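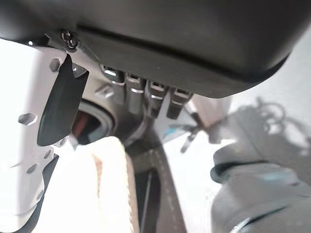

A soap opera is a story on TV that keeps going, sometimes for years. It is told in short episodes, and each one picks up where the last one stopped. Rutby is a soap about families in a harbor town, and it has passed 400 episodes. Every scene has a small job to do. Think of one small metal screw with a rounded head, next to a big dark cover. You might not notice it, but somebody had to decide where it goes. A short scene in a kitchen can be like that.

Who decides what happens?

A team of writers does. At Rutby there are four of them, and the head writer is Meenakshi Amin. First the team plans the big story, such as a wedding or a lost letter. Then they split it into episodes. After that, each writer takes an episode and writes down what the characters say. This is called a script.
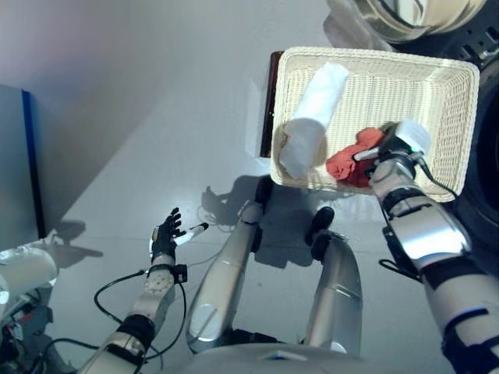

What is a cliffhanger?

A cliffhanger is an ending that stops at an exciting moment. The phone rings, someone picks it up, and the music starts. You have to watch the next episode to find out who is calling.

What is a spoiler?

A spoiler tells you part of the story before you have seen it. Some people like spoilers and some do not. If a friend has not watched yet, ask before you tell.

Why is it called a soap?

Long ago, these stories were on the radio. Many of them were paid for by companies that made soap and other cleaning products. The companies wanted people at home to hear their ads. The "opera" part was a joke about how dramatic the stories were.

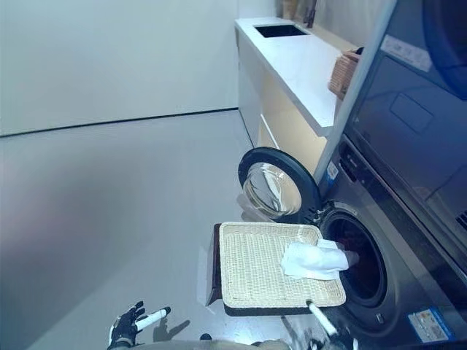
A washing machine with its door open, and a dryer on top.

Words to know
Script: the written words the actors learn.
Episode: one part of a longer story.
Set: the place where a scene is filmed.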